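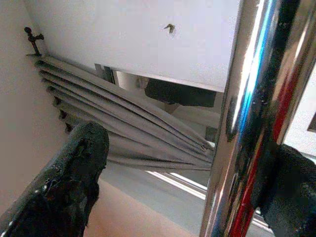

Clendby Robotics Club — Gripper Testing

Hello again! I finally got round to putting up something from our gripper comparison, which has been eating my evenings for longer than I'd like to admit. We've got 2 sets of fingers to choose between, the Brudeo and the Cloketis, and Svatopluk Štěpánek has been very patient while I change my mind about them.

The view at the top is from the wrist camera, with a finger on either side and a shiny chrome pole running up between them and the grey curtain. Look at the red and blue streaks in that chrome! Reflections like those are what I want to try the camera settings on next, so if you've got a favourite exposure trick, please send it over.

You can also see how scuffed the left finger has got along its top ridge. I rather like it like that — a bit of roughness suits me better than a slippery new pad — but Svatopluk would swap them tomorrow if I let him.

My plan is 2000 open-and-close cycles on each set, then 3000 if the bolts stay put. The Cloketis fingers are on 473 so far and I haven't had to tighten anything (touch wood). The Brudeo ones go on after that, using the Kováčik controller for both so it's a fair fight.

I'll add more in November, once I've sorted out my notes and found the small hex key again. If anyone has borrowed it, it lives in the blue tin by the kettle, thank you very much.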